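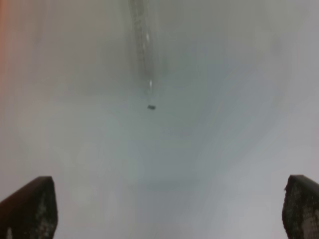
Tensión de cordaje en bádminton: lo que sale al medir la pérdida

Llevo tres temporadas encordando raquetas para el club de Vallesach y hasta ahora apuntaba solo dos cosas en la ficha de cada jugador: la tensión pedida y la fecha. En enero empecé a apuntar también la tensión medida a la salida de la máquina, a las 24 horas y a los siete días. El motivo fue una discusión con Osian Craddock, que juega dobles en la segunda pista y sostenía que sus 12 kg ya no eran 12 kg al llegar al partido del jueves. Tenía razón, aunque no por la causa que él daba.

Primero, el procedimiento, para que se entienda qué estoy comparando. Máquina electrónica con tirón constante, seis apoyos, pinzas fijas. Cuatro nudos. Verticales a la tensión nominal y horizontales un kilo por encima. Preestirado del 10 % salvo que el jugador pida lo contrario. La medición la hago por frecuencia: golpe seco en el centro del plato, micrófono a un palmo y lectura del pico principal en hercios. No convierto a kilos. Las aplicaciones que convierten usan una tabla de superficie del plato y densidad lineal del cordaje que casi nunca corresponde a la raqueta que uno tiene en la mano, y dos modelos con el mismo valor en hercios pueden diferir más de medio kilo. Para seguir la evolución de una misma raqueta el valor absoluto no hace falta. Basta la variación relativa.

La tensión va con el cuadrado de la frecuencia. Conviene recordarlo: una caída del 3 % en hercios equivale a casi un 6 % de tensión. En 12 kg son unos 700 gramos, que un jugador de nivel regional nota en el servicio corto aunque no sepa decir qué ha cambiado.

Con el cordaje de 0,66 mm, la caída en las primeras 24 horas supone más de la mitad de la que se acumula en una semana completa, y eso sin golpear un volante. Con el de 0,70 la curva es más plana, pero la forma es la misma. El preestirado reduce la pérdida del primer día y apenas altera la de los seis siguientes. De ahí saco una norma de trabajo: entrego la raqueta al día siguiente, nunca en el momento, y el valor de referencia de la ficha es el de las 24 horas. El que sale de la máquina sigue en la hoja de cálculo, pero ya no se lo digo a nadie.

La explicación de Osian era la bolsa en el maletero. Probé con dos raquetas iguales encordadas la misma tarde, una guardada en casa y otra en el coche durante una semana de invierno. La diferencia quedó dentro del error de lectura. En verano será otra cosa, supongo, y lo repetiré en julio si alguien me presta el par de raquetas otra vez. Lo que sí influía en su caso eran los pasacables. Tenía tres aplastados en la zona superior, con el cordaje apoyado en el borde, y la tensión se repartía mal entre las verticales centrales. Cambiados los tres, la pérdida semanal se le quedó en valores normales.

Dorota Szczepańska, que entrena a los juveniles, me pidió la hoja para decidir cada cuánto mandar a encordar. Su criterio era el habitual, tantas veces al año como entrenamientos por semana. Con jugadores que rematan poco funciona. Con los que entrenan cuatro días y hacen multivolante, la rotura llega antes que la pérdida y la norma no sirve de nada. En los del grupo pequeño pasa lo contrario: no rompen nunca y juegan con cordajes de un año que suenan a cartón. Hemos acordado un umbral del 8 % en frecuencia respecto al valor de las 24 horas. Pasado ese punto, se corta y se encuerda, esté entero o no.

Sobre material. La bobina de 200 metros que compré a Kistitz da para veinte raquetas si no se desperdicia nada, lo que con cuatro nudos y mis manos es optimista. Con dos nudos sobra algo más, pero exige calcular bien el lado corto y en los modelos con patrón de 22 por 23 prefiero no hacerlo. La calibración de la máquina la reviso con un dinamómetro cada diez encordados. En febrero tiraba 300 gramos de menos en la marca de 11 kg, de modo que las fichas anteriores a esa revisión las he separado y no entran en las comparaciones. Son pocas, y los valores relativos dentro de cada una siguen siendo válidos.

Dos errores míos que conviene anotar. El primero, medir con el grip recién puesto en unas raquetas y sin grip en otras; el efecto en el pico principal es pequeño, pero en alguna lectura aparecía un segundo pico que la aplicación tomaba por bueno. El segundo, medir en el pabellón con el extractor encendido. Desde entonces mido en casa, por la noche y siempre con la raqueta sujeta por el mismo punto del mango.

Queda pendiente el torneo de De Haan, al que vamos con seis jugadores y una sola máquina portátil. La intención es encordar dos raquetas por jugador con 48 horas de margen y llevar allí solo lo necesario para roturas. Para esas reparaciones de urgencia pondré medio kilo de más sobre la nominal, que es lo que se pierde hasta el día siguiente en el cordaje fino, y avisaré al jugador de que el primer partido lo va a notar duro. Las lecturas de allí irán en una pestaña aparte de la hoja, con la temperatura del pabellón anotada junto a cada una.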